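How to Find the Center of a Room and Hang a Ceiling Light There

Last updated in January

Most ceiling lights end up a little off. Sometimes the old junction box was put in by someone who guessed, and sometimes the room changed shape after a closet or a run of cabinets was added. If you are moving a light or putting one in for the first time, it pays to work out the position on the floor and carry it up to the ceiling before you cut anything.

This page covers marking the spot, checking what is above it, and hanging the fixture on an existing circuit. It does not cover running new cable from the panel. In many towns you need a permit or a licensed electrician for that, so call your building office first.

What you need

Tape measure
Chalk line
Masking tape
Pencil
Plumb bob or a self-leveling laser
Stud finder
Non-contact voltage tester
Drywall saw
Ceiling box rated for the weight of your fixture
Screwdrivers, wire stripper, wire connectors
Step ladder

Decide what the light should be centered on

In a bedroom or hallway, use the room itself. In a dining room or kitchen, the light usually belongs over the table or island, even when that puts it well away from the middle of the ceiling. Put the table where it will live and pull the chairs out the way people use them. Leave it there for a few days if you can. My parents hung a lamp over a table in their place in Avamthorpe and moved the table a month later, and everybody over six feet tall hit the lamp until they sold the house.

Rooms with cabinets along one wall cause the most trouble. Measure from the cabinet fronts, not from the wall behind them. The cabinet fronts are what the eye reads as the edge of the room.

Find the center of a rectangular room

Measure one wall and mark its midpoint on the floor. Do the same on the opposite wall. Snap a chalk line between the two marks. Repeat for the other pair of walls. Where the lines cross is your center.

If you don't want chalk on a finished floor, stretch string between two pieces of tape. Blue chalk wipes off most sealed floors. Red chalk does not, so leave it in the store.

Check your work by measuring from the crossing point to each wall. Opposite distances should match. Old houses are rarely square, and if you are off by less than half an inch, stop there and go on to the next step.

For an L-shaped room, split it into two rectangles and treat each one separately. You will probably want two lights.

Find the center over a table

Measure the length of the top and mark the halfway point with a small piece of tape. Do the same for the width. Then lay one strip through each mark, parallel to the sides, so the two strips cross. Use low-tack tape on anything with a finish you care about and peel it off the same day.

You don't have to use the exact middle. If one end of the table is pushed up to a wall or used mostly for serving, shift the mark toward the side where people sit. Sit down and look up before you commit.

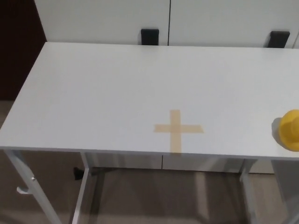 A cross of masking tape on a white tabletop.

Carry the mark up to the ceiling

With a laser, set the unit on the mark and turn on the vertical dot. Pencil a small cross on the ceiling where the dot lands. With a plumb bob, have a helper on the floor while you hold the string against the ceiling and move it until the point hangs over the mark. Let it stop swinging each time. Mirela Holanda, who taught me to do this, wouldn't let me touch the pencil until the bob had hung still for 30 seconds.

Check what is above

Run the stud finder over the area in both directions. If a joist sits right on your mark, you can screw a shallow pancake box to it, provided the box is rated for the fixture. If the mark falls between joists, use an expanding brace bar. Go up in the attic and look, if there is one. I once found a heating duct 7 inches from where I was about to cut.

Hang the fixture

Turn off the breaker and test the wires with the voltage tester. Try the tester on a live outlet first so you know it works. Trace the box on the ceiling, cut with the drywall saw, and fasten the box and brace. Screw on the mounting strap, then have someone hold the fixture while you connect ground to ground, white to white, and black to black. Tug each connector. Tuck the wires up and attach the canopy.

For a pendant over a dining table, start with the bottom of the shade 30 inches above the top. Add 3 inches for each foot of ceiling height over eight feet. Leave some extra cord in the canopy until you have eaten a meal or two under it - cord is easy to shorten and a pain to lengthen.

Patch the old hole

If the old box still has wires in it, it has to stay accessible, so fit it with a flat cover plate and paint the plate to match the ceiling. Don't drywall over it.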